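Clear the table first. I know, I know, everybody wants to get straight to the gripping, but if you pick up one habit from this page, let it be that one. Take off whatever you don't need for the next task, and leave yourself room to set things down without hunting for a spot.

## Bottles and the hand-held grippers

Check the cap before you close the fingers, and check it with your own hand (a cap can look perfectly snug and still turn). Then keep the bottle upright the whole way, even if it's only going from one side of the table to the other.

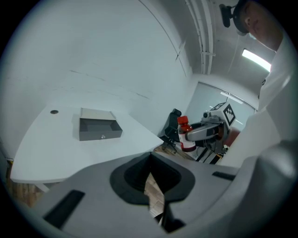
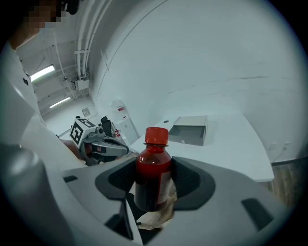
Squeeze just enough to hold. Palesa Zwane taught me to lift a hair off the surface, wait 2 seconds, and only then carry on – and I've passed that along to everyone who works with me at Kadmont. For practice I like a plastic bottle with 50 milliliters of water in it, nothing fancier.

A few more house rules, while I'm at it:

- Say "mine" out loud before you reach in if two people are working together.
- Keep the marker cubes clean. A soft dry cloth is plenty, and please don't use your sleeve!
- Wipe the finger pads at the end of every session, and let them dry open.
- Anything over 800 grams gets moved by hand.

And do write down what slipped, even the silly little ones. Our list is up to 59 entries now, and I still read through it every January with a cup of tea.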